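그림자는 왜 생길까요?

햇빛이 좋은 날 밖에 나가면 내 발밑에 까만 친구가 따라옵니다. 이 친구의 이름은 그림자입니다. 그림자는 빛이 물건에 막혀서 뒤로 가지 못할 때 생깁니다.

빛은 곧게 나아갑니다. 길을 돌아서 가지 않습니다. 그래서 손을 전등 앞에 두면 벽에 손 모양이 어둡게 나타납니다. 유리컵은 빛을 많이 보내 주기 때문에 그림자가 연합니다. 두꺼운 책은 빛을 막아서 그림자가 진합니다.
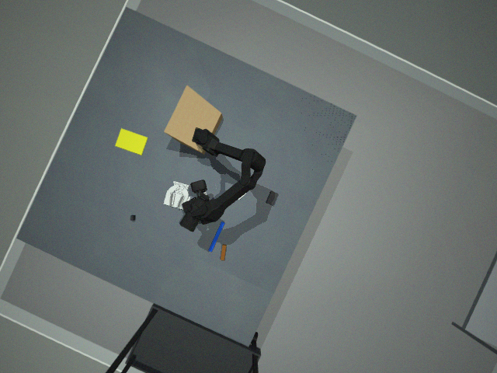 그림자의 길이는 왜 바뀔까요?

아침에는 해가 낮게 있습니다. 그때 그림자는 깁니다. 점심때는 해가 높이 올라가고 그림자는 짧아집니다. 무스빌(Musville) 마을의 어린이들은 6월에 막대기 2개를 운동장에 세우고 그림자를 재었습니다. 낮 열두 시에 긴 막대기의 그림자는 28센티미터였습니다. 오후 네 시에 다시 재니 61센티미터가 넘었습니다. 막대기는 그대로인데 그림자만 자랐습니다.

밝은 곳과 어두운 곳

같은 물건에도 밝은 쪽과 어두운 쪽이 있습니다. 빛을 바로 받는 쪽은 하얗게 보이고, 빛이 적게 오는 쪽은 회색으로 보입니다. 공을 창문 옆에 놓고 천천히 둘레를 걸어 보세요. 어느 쪽이 제일 밝습니까?
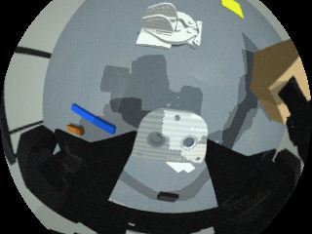 회색 판의 오른쪽은 밝고 왼쪽은 더 어둡습니다.

집에서 해 보기: 종이 위에 지우개를 세우고 손전등을 켭니다. 손전등을 높이 들었다가 낮게 내리면서 그림자의 끝을 연필로 표시합니다. 손전등 빛을 눈에 비추면 안 됩니다.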